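Unpacking Study at Welurgate Laboratory Reports First Results
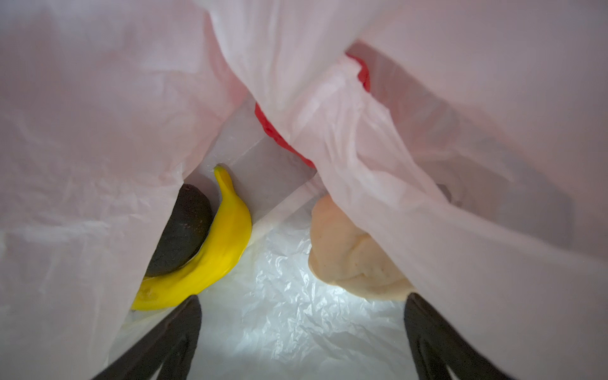
The Prandbridge Institute has completed the first phase of its study on robotic unpacking of household shopping, carried out at the Welurgate laboratory under the project name Lidix. The study asks whether a two-finger gripper can take groceries out of a thin plastic bag using only the view from a small camera mounted close to the fingers. A full report will be issued to member institutions in October.

Plastic bags present a long-standing difficulty for automated handling. The film folds over the contents, changes shape whenever it is touched, and scatters light in a way that confuses many depth sensors. A banana or a bread roll that would be simple to pick up from a table becomes much harder to reach when a flap of plastic hangs across it. Earlier work at the Institute relied on a fixed camera above the workspace, which lost sight of most items as soon as the gripper entered the bag.

The Lidix method leaves out the overhead camera. The gripper approaches with its fingers apart, and the software divides the wrist view into three kinds of surface: item, film, and film with an item behind it. The third kind is treated as a separate class throughout. When the best available grasp falls on an item in plain view, the system closes on it. When the only candidates lie behind film, the system first makes a short sideways motion to shift the plastic and then looks again. No model of the bag itself is built or stored at any point.

Training material was produced by operators who guided the arm by hand. The team recorded 2,000 guided removals with mixed contents, among them fruit, baked goods and rigid containers. Of these, 1,294 were kept for training. The remainder were set aside, mainly where the operator had pulled the bag along with the item or had changed targets partway through the motion. The team considered keeping the discarded recordings as negative examples, and a short trial of this approach brought no measurable gain.

The trained system was then tested on a further 1,294 attempts, a number chosen to match the size of the training set. It removed the selected item without dragging the bag from its position in 1,067 of them. Rigid boxes gave the most trouble. Their flat faces offer few places for the fingers to close when the box stands at an angle among softer goods, and the system often chose a corner that slipped out of its hold. Curved fruit was handled with greater success, including cases in which two pieces rested against each other.

Handles were the second main source of failure. A twisted handle gathers the film into tight ripples, and the software at times read these as the edge of an item. The Petrenko group, which prepared the surface labels, has since revised its guidelines so that gathered film is marked separately from flat film. Tests with the revised labels are in progress – the figures given in this item do not include them.

The Institute wishes to note two limits of the present results. All tests used white plastic bags under steady indoor lighting, and performance with colored, printed or paper bags has not been measured. In addition, each attempt was limited to 10 seconds from the first view inside the bag to the closing of the fingers. A longer allowance would permit more than one sideways motion and may raise the success rate, at some cost in speed.

The second phase will extend the method to complete unpacking, in which the arm empties a bag item by item and places the contents on a nearby surface. Member laboratories that wish to contribute test bags or compare grasping software may apply through the Welurgate office. The labeling guidelines will be sent to applicants on request.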